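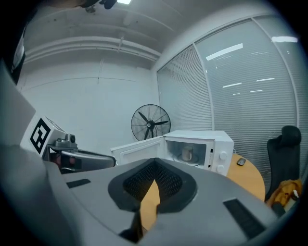 Does a rise in GDP per head mean the typical person is better off?
It means the average has gone up, and the average can go up while most people stand still.

I've been grumbling over this since May, when a report on Ellwood landed in my inbox with a cheerful headline: output per head up by 500 pounds in a year. Fine. Who got it? The report ran to 181 pages and I couldn't find a median in any of them.

Try it with a small town. Say 2000 people live there and one firm – call it Dirkitz – has a very good year. The profit is booked in the town, so it counts towards the town's output. If the owners live somewhere else, hardly any of it gets spent on the high street. Per head, everyone looks richer. Ask at the bus stop and you'd hear a different story.

Nuria Abera, who reads this blog and argues with most of it, wrote to say that the figure was never meant to measure living standards. Quite right, and the textbooks say so too, usually in a short paragraph after 40 pages of using it that way.

She also thinks the median has its own problems. It says nothing of the people at the very bottom, and it comes out late. I'll give her the second one. I'd still take a late number that answers my question over a quick one that doesn't.

Posted 6/8/18. Comments are open until I get fed up with them.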